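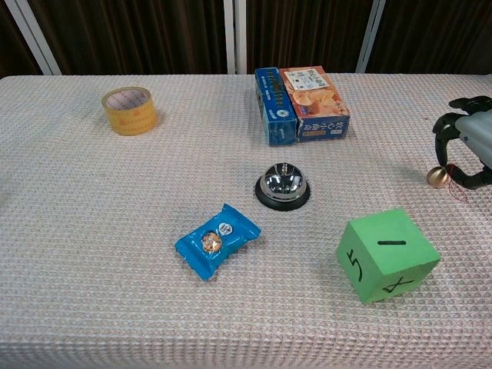
Structures textiles et propriétés d'usage
Chapitre 4 – Armures à relief : nid d'abeille, gaufrés et dérivés
Notes de cours, module Mellarora
Rédaction : Jin-sol Geum

4.1 Rappels et notations

Un tissu est défini par le croisement de deux systèmes de fils, la chaîne (sens de la longueur) et la trame (sens de la largeur). L'armure est la loi de croisement. On la représente sur papier quadrillé : chaque colonne correspond à un fil de chaîne, chaque ligne à une duite. Une case noircie est un pris (le fil de chaîne passe sur la duite), une case blanche est un laissé.

Le rapport d'armure est le plus petit motif qui, répété dans les deux directions, engendre tout le tissu. On note Rc le nombre de fils de chaîne du rapport et Rt le nombre de duites. Pour la toile, Rc = Rt = 2. Pour le sergé de 4, Rc = Rt = 4.

On appelle flotté un segment de fil qui passe sans liage au-dessus ou au-dessous de plusieurs fils de l'autre système. La longueur du flotté s'exprime en nombre de fils franchis. Cette grandeur intervient dans tout le chapitre.

4.2 Principe du nid d'abeille

Dans une toile, tous les flottés ont la même longueur et la surface reste plane. Dans un nid d'abeille, la longueur des flottés varie de façon régulière à l'intérieur du rapport. Les zones à liage serré s'étalent et restent en creux. Les zones à flottés longs se contractent après tombée de métier et forment les arêtes. Le relief est donc obtenu sans fil supplémentaire et sans déformation mécanique.

Construction de l'armure ordinaire sur 8 fils et 8 duites :

a) tracer une diagonale de pris simples, de l'angle inférieur gauche à l'angle supérieur droit du rapport ;
b) tracer la diagonale inverse, de façon à former des losanges ;
c) remplir de pris un losange sur deux, en laissant une rangée de cases blanches entre les pris ajoutés et les diagonales ;
d) vérifier que les flottés de chaîne et de trame croissent puis décroissent régulièrement d'un fil au suivant.

Le remettage se fait à pointe et retour, ce qui réduit le nombre de lames par rapport à un remettage suivi. Pour un même rapport, on peut ainsi tisser avec un métier de capacité modeste. Le carton se déduit du remettage par lecture directe des lignes de l'armure.

Le losange du dessin devient un carré dans l'étoffe. Les flottés longs de chaîne et de trame délimitent des cellules dont les bords sont parallèles aux deux systèmes de fils. Les étudiants confondent souvent la figure du papier quadrillé et la figure perçue sur le tissu ; on prendra soin de distinguer les deux dans les comptes rendus.

4.3 Paramètres influant sur la profondeur des cellules

Longueur maximale des flottés. Elle est liée au rapport. Un rapport plus grand donne une cellule plus large et potentiellement plus profonde, au prix d'une étoffe moins stable et plus sujette à l'accrochage.

Titre du fil. À compte égal, un fil plus gros remplit davantage la cellule et en limite la profondeur. À l'inverse, un fil trop fin laisse les flottés s'affaisser. Le choix du titre et celui du compte ne peuvent pas être dissociés.

Torsion. Une torsion modérée favorise l'absorption. Une torsion élevée augmente le retrait et accentue le relief, mais le toucher devient sec.

Équilibre chaîne-trame. Si la réduction en chaîne dépasse nettement la réduction en trame, les cellules s'allongent. L'aspect carré suppose des réductions voisines après retrait, et non sur métier. Ce point est une source d'erreur classique lors de la mise en fabrication.

Traitement de finition. Le relief n'apparaît complètement qu'après mouillage et séchage sans tension. Un passage en rame sous traction latérale peut l'effacer presque entièrement. Un calandrage est à exclure.

4.4 Nid d'abeille double face et nid d'abeille de Brighton

Le nid d'abeille ordinaire présente un relief comparable à l'endroit et à l'envers, avec un décalage d'une demi-cellule. Il est dit sans envers au sens de l'usage.

Le nid d'abeille de Brighton se construit sur un remettage suivi, avec un rapport multiple de 4. Il comporte une diagonale double dans un sens et une diagonale simple dans l'autre. Il produit des cellules de deux tailles, grandes et petites, réparties en alternance. L'endroit et l'envers ne sont pas identiques. L'armure est plus souple à dessiner mais consomme plus de lames.

4.5 Reliefs obtenus par d'autres voies

Il ne faut pas ranger sous le terme « nid d'abeille » toutes les étoffes à quadrillage en relief. On distinguera :

Le gaufrage. Une étoffe plane est pressée entre un cylindre gravé et un contre-cylindre. Sur fibres thermoplastiques, l'effet est fixé par la chaleur. Sur coton, il faut une résine, faute de quoi il disparaît au lavage.

Le cloqué. Deux systèmes de fils à retraits différents sont associés, généralement en double étoffe. Le retrait de l'un fait bomber l'autre.

Le crépon. L'effet provient de fils à forte torsion. Le relief est irrégulier ou orienté dans une seule direction.

Le piqué. Une chaîne de piquage tire localement la face vers l'envers. Les sillons sont nets et l'étoffe est plus rigide.

Le diagnostic se fait au compte-fils. On défile un bord sur quelques millimètres et on relève l'ondulation des fils. Dans un gaufrage, le fil extrait porte l'empreinte de la presse alors que l'armure reste uniforme. Dans un nid d'abeille, l'armure change visiblement entre le fond et l'arête.

4.6 Absorption et séchage

L'absorption par capillarité dépend de la fibre, de la porosité du fil et des espaces entre fils. Les flottés longs exposent une plus grande longueur de fil à l'eau et freinent moins la pénétration que les points de liage. Les cellules augmentent par ailleurs la surface développée par unité de surface apparente.

Le séchage est favorisé par la même géométrie – l'air circule dans les creux lorsque l'étoffe est suspendue. Posée à plat sur un support imperméable, l'étoffe perd une partie de cet avantage, la face inférieure n'étant plus ventilée.

On se gardera de comparer deux articles sur la seule base de la masse surfacique. Celle-ci doit être relevée après lavage et conditionnement, car le retrait la modifie fortement.

4.7 Étude de retrait : échantillons Mirnix et Ryu

Les deux échantillons de travaux pratiques ont été tissés dans la même armure et dans le même coton cardé. Mirnix est livré brut, tombé de métier. Ryu a subi un débouillissage et un séchage sans tension. La laize de Mirnix, ramenée à l'éprouvette, est de 39 cm entre repères.

Le retrait en pourcentage se calcule par :

r = 100 × (L0 – L1) / L0

où L0 est la distance entre repères avant traitement et L1 la distance après traitement. Les deux mesures sont effectuées à plat, sans traction, après conditionnement dans la même atmosphère. Un retrait de 8 % sur 39 cm conduit à L1 = 35,88 cm.

On calcule séparément le retrait en chaîne (rc) et le retrait en trame (rt). La variation de surface n'est pas la somme des deux valeurs :

rs = rc + rt – (rc × rt) / 100

Le terme de produit est faible pour les toiles, mais il ne doit pas être négligé pour les armures à relief.

4.8 Conséquences pour la coupe et la confection

L'étoffe doit être lavée avant coupe si l'article fini est destiné à l'entretien domestique. Le matelassage se fait en faible hauteur, les cellules des couches superposées tendant à s'emboîter et à déplacer les bords. Les ourlets sont piqués avec un pied à pression réduite. On évite de placer la couture exactement sur une arête.

Pour les grandes pièces, le droit-fil se contrôle en suivant une rangée de cellules sur toute la largeur. Un écart progressif signale un biaisage de trame apparu en finition. L'atelier Brerkis admet un écart d'une cellule d'une lisière à l'autre ; au-delà, la pièce retourne en redressage.

4.9 Travail demandé

Dessiner le rapport complet d'un nid d'abeille ordinaire sur 8 fils et 8 duites, avec remettage à pointe et retour et carton correspondant.

Relever rc et rt sur l'éprouvette Mirnix après traitement, puis calculer rs. Joindre les mesures brutes.

Comparer au compte-fils Mirnix traité et Ryu. Indiquer la réduction en chaîne et en trame dans chaque cas, et commenter la forme des cellules.

Les comptes rendus sont à remettre en décembre, par groupes de 2. Le chapitre 5 (doubles étoffes) suppose acquises les sections 4.2 et 4.5.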